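Search this blog
Search for:

Getting Dad's chair sorted (the long version)

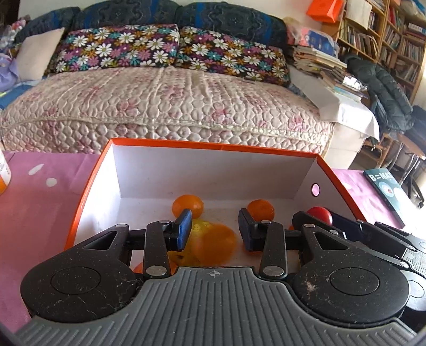

Two orange balls, one box.

So a few of you asked in the comments how we ended up with the riser recliner for Dad, and whether it was worth the money, and I promised a proper post back in November. Sorry! It's been a bit of a year. Grab a cuppa, because I do go on.

Some background for the new people. Dad's hip was done in autumn and he came to us to recover for what was meant to be six weeks. He's still here, he has the back room with the good light, and he has firm opinions about how I stack the dishwasher. His old armchair came with him. I loved that chair as a kid but it is basically a bucket with arms. Once he was down in it he couldn't get out without one of us hauling, and the physio at the hospital took one look at a photo of it on my phone and said no, absolutely not, find something higher.

First we tried the cheap fix, a set of chair raisers. These are the little cups that go under the legs. They're fine if your chair has four honest legs. Dad's has two legs at the front and a kind of skid at the back, so the whole thing tipped forward like a wheelbarrow. Back they went.

Then I tried a foam wedge, which lasted one afternoon. He slid off the front of it very slowly during the cricket and was too proud to call out.

So, a riser recliner. If you've never shopped for one, brace yourself. There are single motor ones and dual motor ones, and the difference matters more than I'd realised. With a single motor the back and the footrest move together, so if you want your feet up you're also lying halfway back whether you like it or not. Dual motor means you can do one without the other. Dad reads the paper with his feet up and his back straight, so that settled that, and also added a fair bit to the price.

We looked at three. The first was a Destow, which was comfy but enormous. I'm not joking, it would have blocked the door to the laundry. The second was the Hundus, and I really wanted to like it because it came in a nice dark green, but the seat was too deep. Dad's not a tall man. If he sat right back his feet didn't reach the floor, and if he put his feet on the floor there was a great big gap behind him. The fellow in the shop kept offering to put a cushion in the gap. I thought, for this money I don't want to start off with a cushion in the gap!

The one we bought is the Uno, the small size, in a sort of oatmeal colour that Dad calls porridge. It fitted him straight away. Feet flat, knees level with his hips, elbows on the arms without his shoulders up around his ears. The occupational therapist had written those things down for us on the back of an appointment card and I stood in the showroom reading them out like a shopping list. Take a list if you go. Also wear the shoes you wear at home, because Dad had his good lace-ups on and they've got a bit of heel on them, so we had to do the whole thing again in his socks.

Now, the money. I said I'd be upfront so here it is: $3582 all up, including delivery to the room and taking away the packaging. We got $700 of that back, which came through the health fund after I'd sent the same form in twice. The OT's letter was the bit they wanted. Ask for the letter early, before you buy, and get it to say why the chair is needed and not just that it is. I had to go back for a second version, and it took 16 days to arrive.

You can hire them too, which I didn't know until after. A friend of Dad's from the chess club, Povilas Juška, has had one on hire from Ozoliņš Home Care since his knee was done, and he's very happy with it. If I'd known Dad would only be sitting in it for a couple of months I'd have gone that way. But he's settled in here now and I suspect the chair will outlast my couch.

Things I like after living with it for a while:

The handset has big buttons and a proper hook on the side, so it doesn't disappear down the cushions. It goes up slowly. Dad complained about that for a week and now he uses the time to finish his tea. There's a battery backup, so if the power goes out he isn't stuck lying down in the dark. We've had one blackout and it worked a treat.

Things I'm less keen on:

It's heavy. Vacuuming under it is a two-person job — I mostly don't. The cord is short and comes out the left side, and of course our power point is on the right. Please don't run an extension lead across the floor where someone with a new hip is walking. We ended up having another power point put in, and the sparky charged us $200. I'm still a bit cross about it, I should have looked before we picked the spot. And the fabric shows everything. We've got a washable cover over the seat now and another one for when that's in the wash.

Oh, and one more. The cat. If you have a cat, check underneath before you bring the footrest down, every single time. Ours thinks it's a cave. Dad now bangs on the arm and yells "all out!" before he touches the handset, and she strolls out as if it was her idea.

He's walking to the letterbox and back on his own now, with the stick, and complaining about next door's bins on the way. I'll do another post on the bathroom rails once the tiler has been back. A few people also asked about the pressure cushion he uses at the kitchen table, and I'll dig out the name of it — it's got a cover on and I'd have to get him to stand up.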